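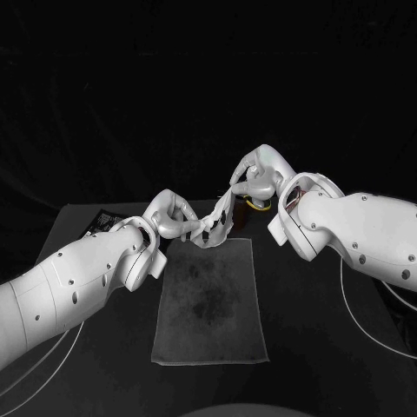

**Grestwood Annex, ground floor — walkthrough, December**
Inspector: Annelies Fuchs

- [x] **Exit doors open freely.** Both do. The east one now needs a shoulder.
- [x] **Extinguishers in date.** All 16 present. One is serving as a coat hook. Coat removed, owner unknown.
- [ ] **Exit signs lit.** The one by the kitchen reads EX. Egger has the replacement tube on order, as it did last time.
- [x] **Stairwell clear.** Apart from a ficus, now relocated to Retbridge's lobby, where it can block somebody else.
- [ ] **Extension cords.** Two daisy-chained under the copier, feeding a space heater. Unplugged. Expect it back by 4 p.m.
- [x] **Table surfaces free of liquids and food.** Pass.
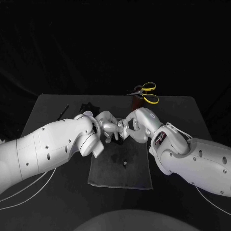 *Item 6: dark cloth flat on the tabletop, small pale crumpled piece held above it.*

- [ ] **First aid kit stocked.** Plenty of eye patches, no bandages. Burkar restocks up to 23 items per visit and seems fond of eye patches.
- [x] **Emergency lighting test.** Held. The hallway unit hums.
- [ ] **Floor plan posted.** Posted, dated 2000, and shows a wall we took out. Please don't evacuate according to it.

Open items go to Egger and Burkar. Recheck in 2 weeks, heater first.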